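Notebook, Pornton upstairs room — October 2025

Picking up from the last entry, which I see stops in the middle of a sentence about the glue. I never did finish it and I can't now remember what I was going to say, so if anybody was waiting for my views on the glue, I'm sorry. On to the tables.

We have been putting off the tables since we moved our things over from Skikero, and I think it has been long enough that we had all stopped seeing them. There is the long white one, which everyone wants, and there is the brown wooden one pushed up against it, which everyone uses as a shelf. I had a talk with Seo-ah Jang over tea and we agreed to try something very modest: white side for work, brown side for the things that keep us company while we work. Mugs, tissues, lamps, the paper you aren't reading yet. That is the whole plan, and I am writing it down mostly so that I can be held to it.

The trouble with it, as Seo-ah pointed out straight away, is that small things don't know which side they belong to. A mug is easy. But is the white box with the lid a work thing or a company thing? She says work, and I say it depends on whether anyone has opened it this month. We left it on the white side for now, and the tissues with it, because I do reach for them when I'm working and I refuse to get up for a tissue.
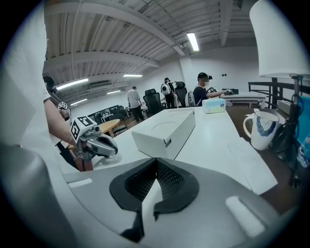
The join between the two tables: lidded white box on our side, blue-brushstroke mug and the papers over on the wood.

I have grown very fond of that mug, I should say. It has the kind of blue on it that looks as though somebody did it in one go with a wide brush and then went off to lunch, and it holds exactly the amount of tea I want. It isn't mine. It came over in the Skikero crates with no name on it and I have been using it ever since, so if it is yours, please come and tell me kindly.

The papers next to it are another matter. I went through the lot in the afternoon with the best intentions and kept nearly all of them, which I know is not what going through them means! Most are old order sheets for Dotenen, and a few are the measurements we took when we still thought the shelves would fit under the stairs. (They will not fit under the stairs. I measured again to be sure, and the stairs have not changed their mind.) I threw away 6 sheets. Seo-ah thinks I could have thrown away 20 and never felt it, and she may well be right, but I like to have the old measurements by me, even the disappointing ones.

A word about the lamps, while I think of it. I would like the black desk lamp to stay on the brown side and reach across, so that the foot of it doesn't eat up any working space. It does this perfectly well if you bring the arm round before you bring the head down. If you do it the other way about, it sulks and droops. I have shown this to everybody at least once and I am happy to show it again. The white shade is the one that bothers me. It is a good shade and I won't hear of getting rid of it, but it has never had a proper home, and I suspect it will go on wandering about until one of us puts up a hook.

The other thing for the list is the Ahmadpour order. They have written asking for the labels again, 400 of them this time, and I said yes before I'd looked at what card we had in. We'll need a clear run of table for the trimming, which is really what has got me going on all this. Trimming labels with your elbow in somebody's tea is no way to spend a day, and I speak from experience, as the cover of this notebook will tell you. I thought we might work from the stair end and stack towards the far end, so nobody coming up the stairs brushes past the finished ones. Seo-ah would do it the other way round for the light. We are going to try both with a small batch before either of us gets attached to an opinion.

I did have a good look at how the brown side gets on under ordinary use, and I'm afraid it gets on just as you would expect. Things drift. The shade goes over on its side, the tray fills up, a bag arrives. I don't think any of us does it on purpose. You put one cup in the light blue tray because there is a cup in it already, and the cups seem to find that encouraging.

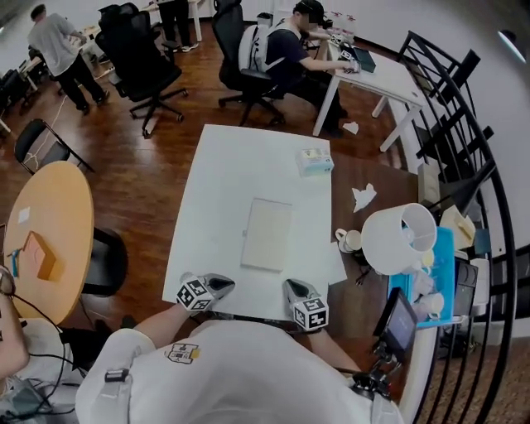
White table nearly clear, brown table doing all the holding: shade on its side, blue tray, paper bag, one crumpled tissue.

All the same, I was pleased. The white table had very little on it — something flat and cream-coloured in the middle, a loose sheet hanging over the side, a little box up at the far end — and you could trim a good many labels in the space that leaves. So I am calling the first half of the plan a success and the second half a matter of finding somewhere for the bag.

To do, in no order:
Hook for the shade. Ask Seo-ah where her drill is.
Second tray, same size as the blue one if Dotenen still do them, so that cups and small bits can live apart.
Count the card before I promise anything else to Ahmadpour.
Tidy the short black cable or find out what it belongs to.
Finish the sentence about the glue.

Seo-ah has added in pencil that the stair carpet wants a going-over too, and that she isn't volunteering. I'll bring the brush up with me next time and do the top 2 steps at least.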